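Handout 2: Steaming filled and plain buns

Fill the base with 500 ml of cold water before the steamer tier goes on. Keep the glass lid within reach on the table.

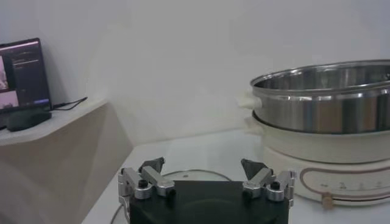

Matwood, March

Steam takes a few minutes to build.

1. Stack the pot on the heating base, then the steel tier.
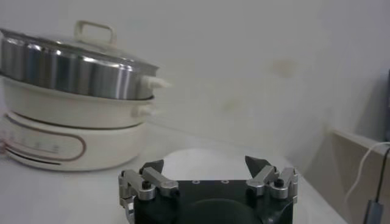

2. Set the buns on the perforated tray with space between them. Plain buns take 28 minutes from cold.

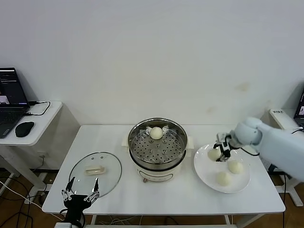 Fig. 3. Buns on tray and plate.

Comments (2)
Khải Giáp: Is 500 ml enough for a second batch?
Furusis: I add 100 ml more.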